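Flooring > Concrete Care > Sealers and Densifiers

Leteck 9 Penetrating Concrete Sealer

Leteck 9 is a water-based lithium silicate sealer for interior concrete slabs. It reacts with free lime near the surface and hardens the top layer of the slab. It leaves no film, so there is nothing to peel, and the floor keeps its natural color with a slight increase in sheen after buffing. The product is intended for utility rooms, workshops, basements, garages and light storage areas.

Item numbers

1056: 1-gallon jug
2548: 5-gallon pail

Both sizes contain the same ready-to-use liquid. Do not dilute. Jugs ship four to a carton; pails ship singly. Pails have a pour spout fitted under the tear strip and a replacement cap taped to the handle.

Where it can be used

The slab must be bare, sound and able to absorb water. Test by placing a few drops of clean water on the surface. If the drops darken the concrete within a minute, the sealer will penetrate. If they bead, an old sealer, curing compound or wax is still present and must be stripped or ground off first. Check several spots, including one near a wall and one in a traffic lane, as older floors are often coated unevenly.

Leteck 9 is not suitable for asphalt, glazed tile, painted concrete or gypsum underlayment. It will not bridge cracks. Fill moving cracks with a flexible joint filler after sealing. Static cracks and small holes should be patched beforehand with a cement-based repair mortar and left to cure for the time stated by the mortar supplier.
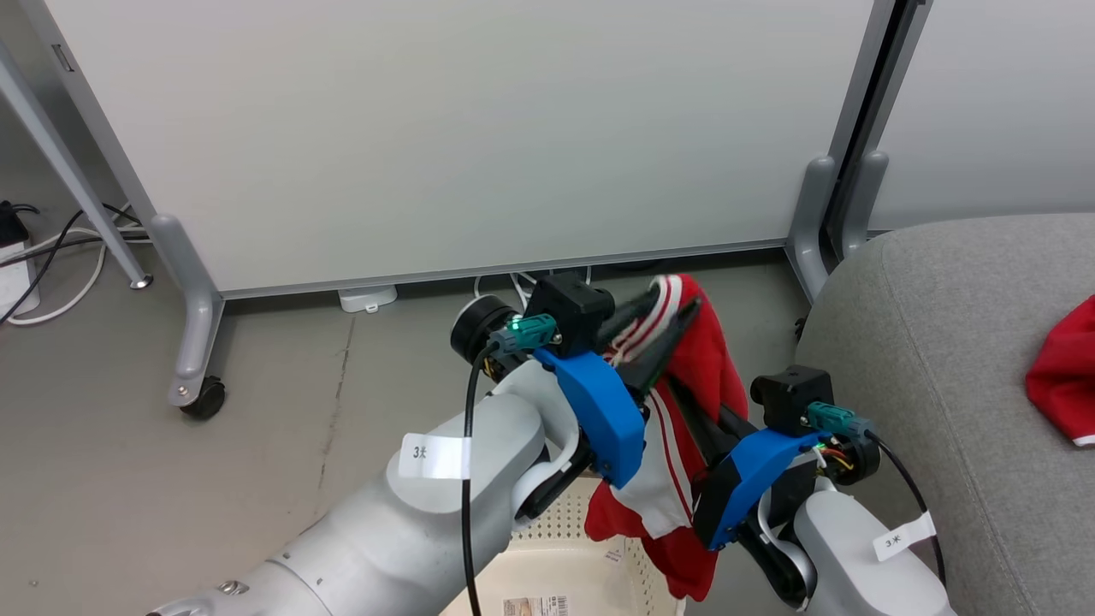
Room use has more effect on sealer choice than slab age. A laundry area gets detergent drips, lint and damp items set down on the floor, and a garage gets road salt and oil. Untreated concrete sheds fine gray dust under foot traffic, and the dust transfers to anything that touches it. Where a plastic basket is used over bare concrete and a red garment with white stripes is handled just above it, the white stripes are where the dust will be noticed first. Leteck 9 reduces dusting by tightening the surface pores. It slows the uptake of water and most household liquids, but it is not a stain barrier. Bleach, vinegar and acidic cleaners should be wiped up promptly.

Application

Sweep and vacuum the floor, then scrub with a neutral cleaner and rinse twice. Let the slab dry until it is an even color. Slab and air temperature should be between 45 and 90 F.

Apply with a low-pressure sprayer and a 0.5 gpm fan tip. Spread with a clean microfiber pad and keep the surface wet for 15 minutes. Add product to any area that dries early. Do not leave puddles. Excess liquid dries to a hard white residue that has to be removed with a scrubbing pad and water, or by diamond polishing if it is left overnight.

Buff dry with a white pad once the floor is no longer tacky. Light foot traffic is allowed after 2 hours, and wheeled traffic after 24. Full hardness develops over several weeks. Wet mopping can begin on the third day.

Coverage

Steel-troweled slab: 500 sq ft per gallon
Broom-finished slab: 350 sq ft per gallon
Ground or honed slab: 400 sq ft per gallon

A 1000 sq ft steel-troweled floor takes two jugs in a single coat. Very porous slabs may need a second coat, applied once the first has dried.

Storage and safety

Keep from freezing. Product that has frozen must be discarded. Shelf life is 12 months unopened. The liquid is alkaline and will etch glass and bare aluminum, so mask windows, door tracks and appliance trim before spraying. Wear gloves and eye protection.

Related items

Isham Neutral Floor Cleaner, concentrate
Esis Flexible Joint Filler, gray
Lungu White Buffing Pad, 17 in

Technical questions: ask for Ivana Ojeda at the order desk.

Contact us | Shipping and returns | Copyright Leteck Floor Products | Back to top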